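Adhiambo Muli had the room until six on Tuesday, and at ten past two she was still sitting on the floor with the roll of tape in her lap.

The landlady at Vondcombe had been fair about it. She wanted the keys on the hall table and the bed left where it was. She didn't care about the nail holes. The van from Movar was booked for 5:30, and the man on the phone had asked how many boxes. Adhiambo had said 18 because it sounded like a number a person would have.

So far she had packed her books, her winter coats and the kitchen things. They had gone easily. A pot was a pot and it went in with the other pots. It was the small stuff that slowed her down, the things that had lived in drawers and on the windowsill and under the bed for two years.

Her uncle Emlyn Skyrme called at half past.

"How's it going?"

"Fine. I'm on the last of it."

"You said that this morning."

"It's a different last of it."

He told her to put everything small on the bed where she could see it, and then to pick up one thing at a time and not put it down again until it was in a box. He had moved eleven times, mostly for work, and once because of a flood. She said she'd try it. He asked whether Trutedport was cold in June and she said she had no idea, she'd only been there for the interview.

She pulled the striped blanket straight, left the duvet bunched up at the back, and emptied the drawer. 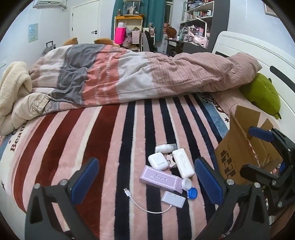

## The bed

The contact lens case went first. She screwed the blue cap back on and put it in her purse, where she would need it that night. The earbuds went in her coat pocket.

The USB hub was from her old desk at Bhattacharjee. She had meant to return it in her last week and had forgotten, and then it had seemed too late to mail back a thing like that. She wound the short cable around it and put it in the box.

She picked up the lavender box and read the word "Enjoy" on the front. Her sister had given it to her the day she moved in. It had sat in the drawer the whole time, behind the batteries. She held on to it for a while. Emlyn's rule said she couldn't put it down, so she walked to the window with it, and then back.

She called him.

"What if I don't know which box?"

"Is it heavy?"

"No."

"Then it rides with you."

She put it in her purse next to the lens case. After that the rest took almost no time. She left the green plush toy for the end and laid it on top of everything, face up, before she folded the flaps down and taped them. Then she stripped the bed. The duvet took up a whole bag by itself.

The van was early. The driver carried things down two at a time and stood in the empty doorway, looking at his sheet.

"It says 18 here."

"I guessed," she said. "Is that all right?"

"Less to carry." He crossed out the number and wrote another one, and had her sign next to it.

She put the keys on the hall table and went down to find out whether she could ride up front.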